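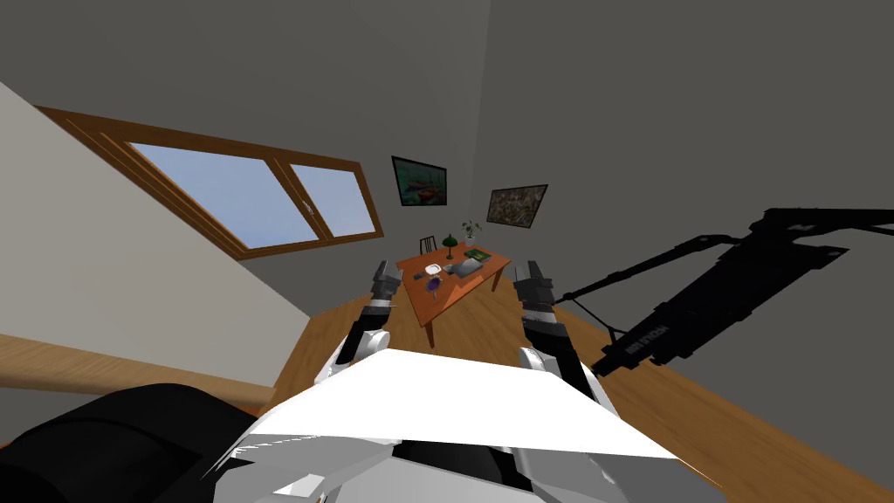 Wunoddale Film Hour is a podcast for people who like talking about films nearly as much as they like watching them, and we have been putting it out from the same small town since April of the year we finally bought a second microphone. We began as four friends who couldn't agree about a ghost story on the walk home from the pictures, and we still can't. If you want to know the sort of mood we're after, look at the orange and red boats on green-blue water in the framed picture on the wall: bright, friendly and quite happy to bob about for a while before going anywhere (our episodes do run long, we know, and we're sorry if you're on a short bus ride!).

Most weeks we take one film, usually an old one, usually one that was either loved or laughed at when it came out, and we go through it from the opening titles to the end. There's a bit of history, a fair amount of arguing, and then the letters, which plenty of listeners tell us they skip straight to. We've made 136 episodes so far, and the early ones are all still up, echo and all.
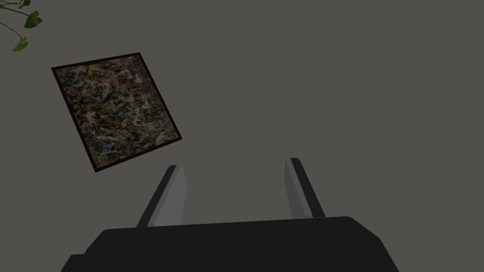 What you'll hear

The main show comes out every fortnight. In between there's Trostell After Dark, our shorter horror programme, which runs for about 15 minutes and is best not played at bedtime. We also do the Lappalainen Letters, where we read out your memories of the first film that frightened you, made you cry or sent you home early.
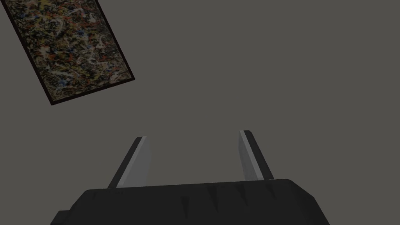
Colour on the wall, splashes and drips included.

How we pay for it

The show is free and always has been. Our hosting is covered by the Jaser Club, which has 300 members who chip in a little each month and get to choose a film every season (they chose a musical about a lighthouse last time, and we've forgiven them). 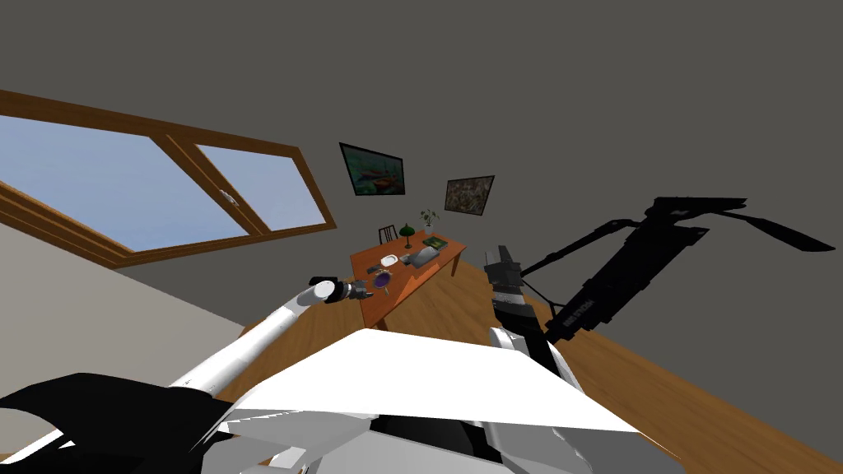 Wooden floor, grey walls and a table.

Getting in touch

We do love a letter. Use the form on the contact page, tell us which episode you're writing about, and say if you'd like your name left out when we read it. Replies can be slow but they do come.

Page last updated August 28, 2022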